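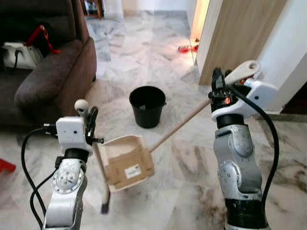
Tia Horrocks

Home > Cleaning > Floors > Tools We Like

I went to the Norner open day mostly for the coffee, and I came home and re-swept my whole kitchen. Let me explain!

Norner is the outfit over on Sedgwick that teaches robot arms to do chores, and once a year they let people in to watch. The job when I got there was sweeping a marble floor, broom in one gripper and dustpan in the other. A very patient woman from the team said they had logged 1,121 sweeping runs since last December (I wrote it on my hand). You would think I'd have been bored after two. I stayed until my feet hurt.

Watching somebody do a chore slowly makes you notice how sloppy you've gotten at it yourself. I've swept the same way since I was 7 - big swings, dust everywhere, pan shoved in at the end. So these are my notes, for anyone with a smooth floor.

Put the pan down first. Pick your spot near the middle of the room, then bring the dirt to it in short pulls. Keep the bristles on the floor the whole way. Lifting at the end of a stroke is what flings the crumbs under the stove.

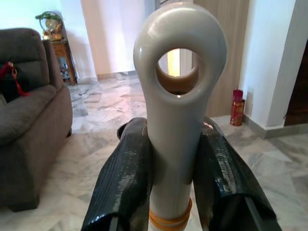
Long handles are worth the money, too. I had a stubby little pan for years and my back complained every Saturday. If yours has a hole or a loop at the top of the handle, use it and hang the thing up. A broom left standing on its bristles gets that bend to one side and never sweeps right again. I have two hooks inside the pantry door now, one for each, and I felt very grown up putting them in.

Marble is its own animal. Gritty sand scratches it, so sweep before you mop, every time, and go with a soft broom. No vinegar! I used to clean everything with vinegar and I have the dull patch by my mother's back door to prove it. Wirico makes a stone soap that I like fine, but any pH-neutral cleaner will do the job. 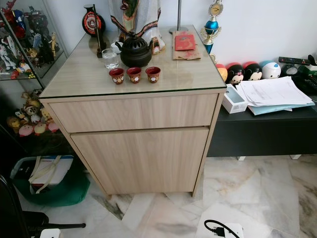

Then there's clutter, my personal weak spot. Pick up cords and chargers before you start, because a broom will drag them halfway across the room. Same with anything sitting low along the wall. Dust your shelves and tabletops before the floor, working from the top down - glass shows everything, so I do that with a barely damp cloth and then a dry one.

Last thing: keep a bucket close by and empty the pan early. I wait until mine is heaped up and then I trip on the rug. You know how that goes.
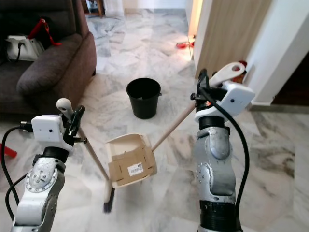

Broom and dustpan at the Norner open day, with the bucket standing by.

If you want to go next year, get there early and wear comfortable shoes. My sister is already asking to come along, and she hates sweeping.

Filed under: Floors, Brooms & Dustpans, Out and About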